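**Ticket 58: toy pickup, left arm stops short on the basket-to-basket tidy**
Opened 2 Sep 2025, status: waiting on Hinier

Hi all! Me again, with the toy basket. You may remember I was pretty cheerful in May when the arms got through folding dish towels, and I told everyone who would listen that tidying a kid's room was next. Well, it's slow going.

The chore is simple on paper: take the toys out of one basket, put them in the other, leave the table clear. We run it on the Kuno planner, version 2, with the Drirnamix grasp settings left at default. Over 79 tries it finished 47, and I'm not proud of how long those took (my niece would've been done and eating a snack).

What I've tried so far:

- Restarted the planner between runs. No change.
- Swapped which basket is the full one. A bit worse, if anything.
- Taught the pickup spot again by hand with the pendant. Better for a morning, then right back to stopping short.
- Turned the approach speed way down. Fewer bumps on the rim, same misses.

My guess is that the wrist view and the table map don't agree on where the tape lines cross. The map thinks every line is one straight piece, and, well, I laid that tape myself. Have a look and tell me if I'm nuts. 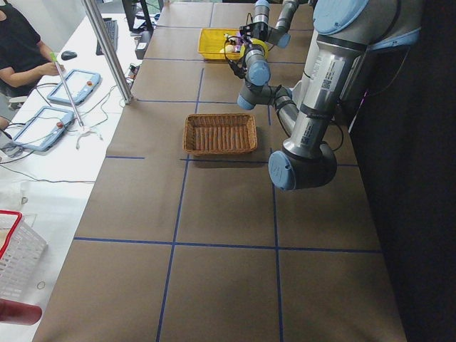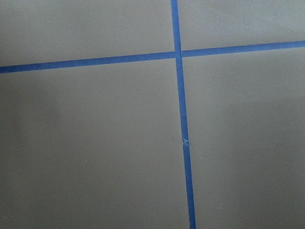
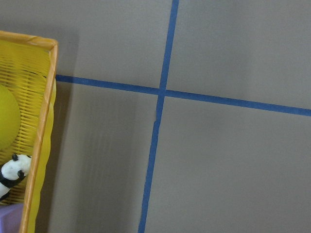

*Table view first, then two wrist views. Note the jog in the tape below the crossing in the second and third.*

So, questions for support. Can Kuno be told to ignore the tape and go by the basket rim? And is there a setting for soft toys next to hard ones? The panda and the ball want very different squeezes, and I'd love not to pick one for both.

I also wrote to Þorgeirsson for their calibration sheet and will attach it when it shows up. Meanwhile I'm pulling up the crooked strip and laying a fresh one in a single piece, then I'll run the same batch again and post the log under this ticket.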